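Ball chain turning my neck gray, safe to keep wearing?
Asked 10 November 2024

Bought a cheap ball chain in April, wear it daily. Now theres a gray line on my neck after the gym — no itching.

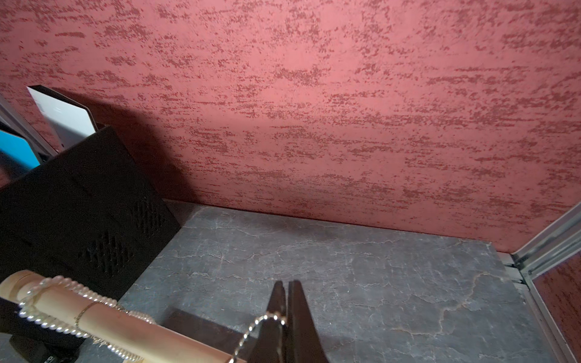
Soap gets it off but it's back next day. Plating gone? Paid 30 bucks.

Arlo Holloway
Probably sweat plus base metal. Take it off for workouts. Clear nail polish helps a bit, wears off tho.

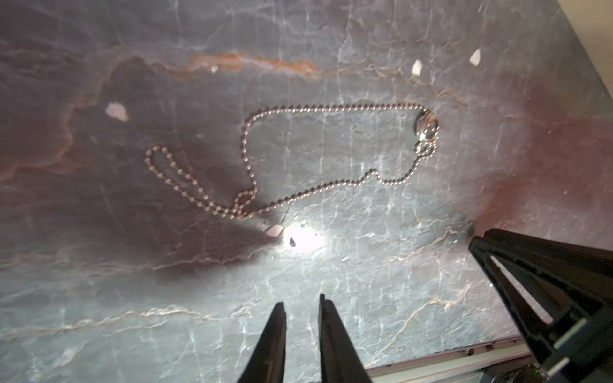

Silver-colored ball chain

If it itches — stop wearing it. Could be nickel.
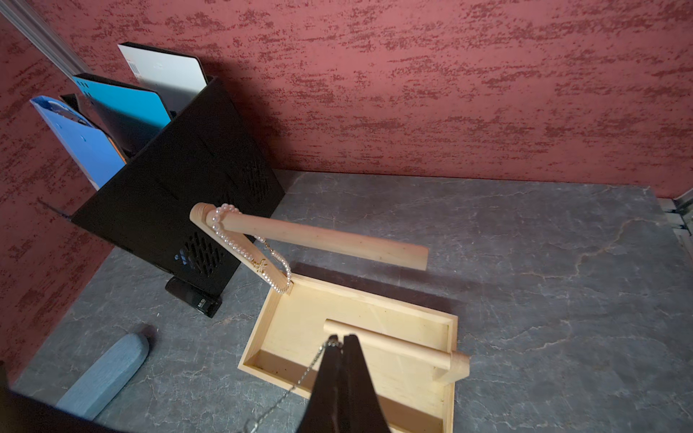

Braulio Chávez: Skip the polish, it flakes. Get a stainless one, mine never left a makr.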